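Usgate House Residents' Group
Minutes of meeting, January 11, 2022
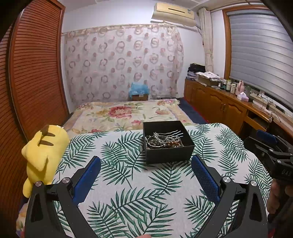

Present: Thomas Greco (chair), Biljana Golob, Osvaldo Messina, Beathag Morrison (minutes)
Apologies: Guido Cattaneo

1. Previous minutes
Accepted with one correction. The Munetti invoice was for $900, not $100.

2. Bedroom clear-out
Biljana reported on the back bedroom. The jewellery in the black box still needs sorting. Bracelets and chains are mixed in together, with the silver hair comb on top. Agreed to untangle the chains first and keep the beaded bracelets as one lot. Nothing to be priced until Guido has looked at it.
The Pikachu goes with the toys. The peony quilt stays on the bed for now.
Osvaldo asked about the small cardboard box by the wall. Beathag to go through it and label it.

3. Wardrobe
The louvered door is to be dusted slat by slat. Thomas has a brush. No polish to be used on the wood.

4. Curtain and air conditioner
Sheer curtain to be taken down and washed on cold. Donati quoted $100 to service the air conditioner. Approved.

5. Funds
Balance $3,465. Noted.

6. Other business
Osvaldo to return the spare key to Drultik.

Next meeting in April, at Biljana's.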